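Setting Out Rolls and Loaves on a Cloth for a Buffet Table

Bread is the easiest part of a buffet to get ready early and the part that most often gets left until guests are at the door. These steps cover a small spread of buns and braided loaves for one long table. If you are feeding more than 36 people, set up two stations at opposite ends and split everything between them.

What you need

A plain tablecloth or a length of heavy cotton
One shallow basket, oval or round
A cutting board and a bread knife
A clean dish towel
Butter dish and spreader
Small tongs
Braided loaves and single buns, fully cooled

Step 1. Choose and lay the cloth

Pick a solid color. Gray, cream, and dark blue all work with a brown crust. Patterned cloths make the crumbs harder to see, but they also make the table look crowded once the plates are down. I use a gray cotton from Feltstead that has been washed enough times to lie flat without ironing.

Smooth the cloth from the middle out to the edges. If it slides, put a thin rubber shelf liner under it.

Step 2. Cool the bread

Buns straight from the oven steam up a basket and go soft underneath. Leave them on a rack until the bottoms feel cool to the hand. Small buns take less time than a braid. Bakery bread that came in a plastic bag should be taken out 15 minutes before you set it on the table, so the crust can dry a little.

Step 3. Place the basket first

Put the basket near the front edge of the table, where people can reach it without leaning over other food. Wicker with a thick rim holds up well to being picked up and passed. Shake it out over the sink before you use it. Old crumbs hide in the weave.

A basket that will hold only whole buns does not need a liner. For anything sliced, seeded, or sugared, fold a towel into the bottom.

Step 4. Arrange the buns and the braid

Start with one good bun in the basket, top side up, and build out from there. Twisted or swirled tops should face up so the folds show. Lay the braid outside the basket and turn it on a diagonal. Set square to the table edge, it looks like it is still waiting to be put away.

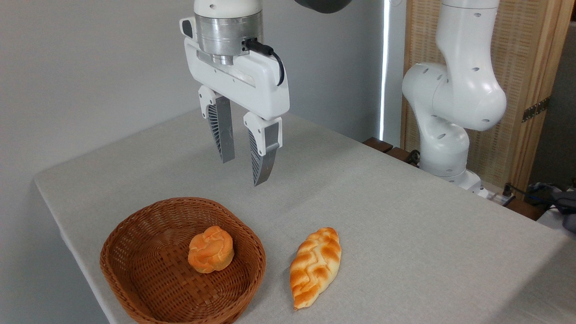 Step 5. Add the board and the knife

Slide the cutting board under the braid when you are ready to serve. Don't slice on the cloth. Cut the first 2 or 3 slices yourself and leave them leaning against the loaf, and guests will carry on from there. Keep the knife handle pointing toward the back of the table if children will be around.

Step 6. Butter and tongs

Butter goes on the far side of the board, out of the way of sleeves. Tongs go beside the basket. Take the butter out of the refrigerator early enough that it spreads without tearing the bread.

Step 7. Refill

Keep the extra buns in the kitchen under a dry towel and bring out a few at a time. When you refill, move the older buns to the top.

Storing what is left

Wrap a cut braid tightly, cut end first, and keep it at room temperature overnight. Buns freeze well in a sealed bag. Slices that have gone dry can be used for French toast or bread pudding.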